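Seasonal Basket Packers – Nedix Gift Baskets, October start

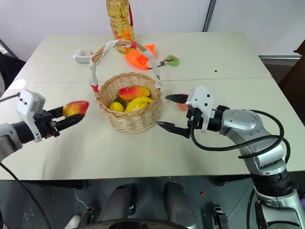

Nedix is hiring two people for the basket room at our Clorken Street workshop. We put together display baskets of artificial fruit for furniture showrooms, hotel lobbies and model homes, and the busy season starts in October. Most of the work is at a table, filling one basket at a time from bins of stock. The standard small basket is a round wicker one with a tall wrapped handle, and a typical fill has mango, banana and lemon in it. The larger fruit has to sit so it can be seen from the front and the handle stays clear.

What you will do
Check each basket for broken or loose weave before filling
Pack fruit to the order sheet and adjust it until it sits well
Wipe down fruit and handles, tag the basket and box it
Restock the bins and keep the tables clear
Help load the van when an order goes out

Our largest customer this season is Koltemico, with an order of 2000 small baskets. The rest are smaller jobs, some with only a handful of pieces, and the fills change from one to the next. You will get a printed sheet for each.

What we are looking for
No experience is needed. You should be comfortable standing for most of a shift and lifting boxes up to 30 pounds. Careful hands matter more than speed in the first weeks. Florist, retail display or kitchen prep work is a plus – please mention it if you have it.

Hours and pay
Shifts run 8:30 a.m. to 3 p.m. with a paid half-hour lunch. Pay is $18.50 an hour. The job lasts through the end of December, and one of the positions may continue into spring on the Zakaria line, our tabletop and centerpiece range. Parking is free behind the building. Please wear closed shoes and leave rings and bracelets at home, as they catch on the wicker.

How to apply
Send a short note about yourself and the hours you can work to Carol Whitlock at the front office, or drop it off in person before 3 p.m. Put job number 1361 on it. Gangadharan Raju runs the basket room and will meet with applicants for a short paid trial at the table.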